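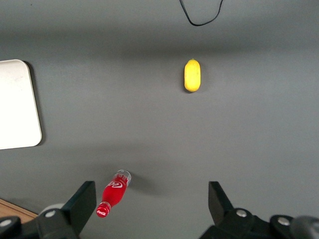 Citrus leaves the Dastenberg packhouse with a wax coat thinner than a human hair, and most of its shelf life depends on that coat. Washing strips the fruit's natural wax; the line puts a substitute back within 3 minutes, before the peel starts to lose water.

Anitha Subramaniam, who runs the coating line, works with shellac and carnauba. Shellac gives the better shine but whitens when fruit moves from cold store to humid air — a fault known as blushing. Carnauba lets more gas through and dulls sooner.

In September the plant moved its export grades to a blend. Of 3000 cartons sent in the first month, 944 went by sea. Weight loss on arrival is still being logged.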